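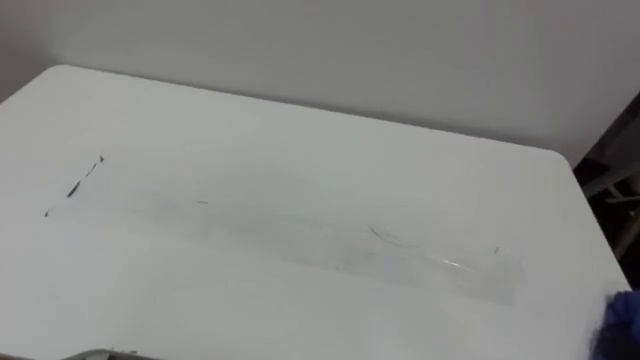 I have now read the Tondgate guide to good practice in robot handling twice, all 36 pages of it, and I still couldn't tell you what it wants done about clear film.

Clear film is a pain. Lay a strip of it on a white table and you get a faint grey band, a bit of glare where it has creased, and whatever pen marks happen to be on it. A person can run a finger along until they find the edge. A gripper is relying on what the camera gives it, and a crease can look a lot like a pen line.

So what does the guide say? Section four asks for "suitable contrast between workpiece and surface". Suitable to whom? There is no figure, no test, no picture of a bad one. The lighting section is worse. It wants light that is "even and adequate", and then spends two pages on how to file the form saying it was.

The Droststead checklist, which Tondgate borrowed from, at least used to tell you to try the same strip under two lights and write down both results. That line went in the last revision. I'm told it was thought too fussy - this in a document with 213 tick boxes.

I'm not against rules. I'd keep the bit on clearing the table between runs, and the bit on covers for grippers is fair, if dull. But Plostus now charges 700 for a certificate that says you follow the guide, and as far as I can see you could earn it without ever picking up anything see-through.

I've sent in my comments. The form only took 202 characters, so they are short.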